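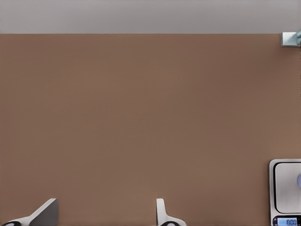 Weighing station in our simulator, with the gripper open and the scale display at 0.00.

About us

Nullier tests whether machines can do ordinary chores. We work on jobs from two places, the home and the small shop floor, and we publish what we find, including the jobs that went badly.

The company was started by Ghazal Asadi, who had spent six years running the packing room of a mail-order spice business. Salespeople kept offering her robots that could fill and weigh bags. She asked each of them how many bags in a row their machine could do without a person stepping in. Most could not give her a number. She began keeping her own numbers, and other packing rooms began asking for them.

What we test

Our chore list has 52 entries. It includes folding towels, loading a dish rack, wiping a counter, sorting screws, putting lids on jars, emptying a dryer and weighing small goods. Every entry has a written start, a written finish and a time limit. The limit comes from timing people who do the job for a living or do it at home every week.

Most chores are tried first in simulation and then on a real bench in our workshop. Simulation is cheap and it lets us repeat the same start as often as we like. It also leaves things out. A computer model of a towel is a poor towel, and grease is harder still. We list simulated results and bench results in separate columns and do not average them.

Where things stand

Of the 52 chores, 9 are at a level we would call ready. By that we mean a machine finished the job on the bench, inside the time limit, in at least 38 of 40 tries, with the objects moved between tries. All 9 are shop-floor jobs. They use hard objects of known size on a clear surface.

No household chore is ready. Towel folding is the closest, and only with towels of one size that start flat. Dish racks fail mainly on bowls and on anything with a handle. Emptying a dryer fails early, usually at the point where two items are tangled.

Weighing sits in the middle. Putting one solid item on a scale, waiting for the reading to settle and taking the item off again is a job several machines do well. Trouble starts when the item rolls, when the gripper is still touching it while the number is read, or when the item hangs over the side of the platform. Weighing out loose goods to a target, which any new hire in a packing room learns in a morning, is still far from ready.

We are often asked when a robot will be able to do the housework. We do not give dates. We can say which chores moved up the list since the last round and which did not, and readers can judge the pace for themselves.

How we work

Nullier has a staff of 6. Four run tests, one maintains the simulator and one writes the reports and answers the phone. The simulator is called Lagman. The bench test procedure is called Kasier, and a copy will be sent to anyone who asks for it.

Makers who send us a machine pay a flat testing fee. The fee is the same whether the machine passes or fails, and the maker sees the report on the same day as everybody else. We do not sell machines, take commissions or hold shares in any company whose product we test.

A person may reset a machine between tries but may not help during one. If a tester touches an object before the try is over, the try counts as failed. We also record how long setup took, as a machine that needs two hours of adjustment to save ten minutes of work is of little use to a small shop.

Hendasard

Our training branch, Hendasard, runs short courses for shop owners who are thinking of buying a machine. The course covers how to write down a job clearly, how to time it, and what to ask a seller. The next one is in April. No background in robotics is needed. Bring one job from your own shop and, if they are small enough to carry, the things it is done with.

Visits to the workshop are by appointment. Suggestions for the chore list are welcome from anyone and should say how the job starts and how you know it is finished.

Page last updated February 22, 2022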